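Paper Trading Marex: What I Learned From Following One Coin For a Term
Project report, Applied Finance module
Fiachra Ó Conaill
Saturday, May 12, 2018

I picked Marex for this project for a fairly daft reason, which was that Aoife Madigan had already bagged Bitcoin and I didn't want to write up the same chart as her. Marex is a much smaller coin and it only trades properly on one exchange, Dornatholm, so at least the price data was easy to get hold of (one download, one spreadsheet, done). The brief was to start with pretend money, write down a rule before each trade, and then stick to the rule. The sticking was the hard bit!

My rule was about as simple as they come. I kept a short moving average and a long one on the daily closing price, bought when the short one crossed above the long one, and sold when it crossed back. Our lecturer, Fergal Moynihan, wanted us to put in fees as well, and I'm glad he did, as I'd left them out of my first draft and my results looked lovely. With fees they looked a good deal less lovely. I ended up with 218 daily closes to work with, going back to the start of November and a bit before, and that was enough to see one big run up, one horrible drop and a long stretch of nothing much.
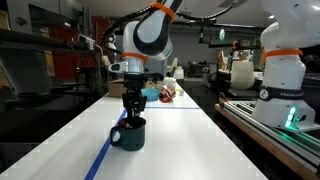
The long stretch of nothing much is where my rule lost most of its pretend money. When the price goes sideways the two averages keep crossing each other, so you buy, then sell a bit lower, then pay the fee twice, and round you go again. Kojo Ackah said I should add a filter, meaning I'd only buy if the day's volume was above its own average too. I tried it with pen and paper first. I'm not a person who can keep a pen in a mug, and certainly not one as nice as the dark green speckled one with the little white flecks, so half of that working is in pencil and the other half is in eyeliner. The filter cut out a lot of the silly trades. It also made me late for the big run, and I missed a fair slice of it, so I've put both versions in the results and you can take your pick.

Next, stop losses. I set mine at 5 per cent under the buying price, and for a coin like this that's tight. Marex can move that much while you're having your lunch. I was stopped out of two trades that would have made money if I'd just left them alone, and I'll admit I sulked. Rónán Quinlan was doing the same exercise with a wider stop and he came through the sideways patch better than I did, but then the drop arrived and his losses on that one trade were nearly two times mine. We compared sheets afterwards and couldn't agree on who'd been sensible. I still think it was me.

There's a bigger problem with the stops, and Fergal wrote it in red on my draft. I was working from closing prices only, so my spreadsheet assumes I got out exactly at the stop. On a thin order book you very likely wouldn't. If lots of people have put their stops in the same spot, the price can jump straight through it and you're filled wherever the next buyer happens to be. I've no way of testing that with the data I had, so please read my stop results as the kind version. 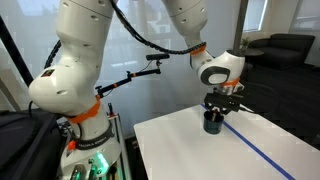
Volume was the other thing I wanted to look at, mostly as I'd read so many forum posts saying that green candles on low volume don't count. I sorted the up days into high volume and low volume and looked at what the price did the day after. There was a small difference in favour of the high volume days, but I wouldn't bet my bus fare on it. I also found out how much the colours get to you. A big green bar on the chart glows at me just like the light under that white robot arm, and I want to buy straight away, rule or no rule. For the last few weeks I switched the chart to plain grey and I did find it easier to sit still.

If I did it again I'd use hourly prices and take them from a second exchange as well. I'd also pick my stop from how much the coin normally moves, and not from a number that sounded sensible in October. My sheet with all the trades is handed in with this report – the tab called "old" has a mistake in the fee column, so please ignore it.

Recent project reports
Phelan and the weekend price gap
Do Bitcoin and gold move together? (Aoife Madigan)
Wide stops and thin markets (Rónán Quinlan)
Jadumov: reading an order book by hand
Setting out your spreadsheet for marking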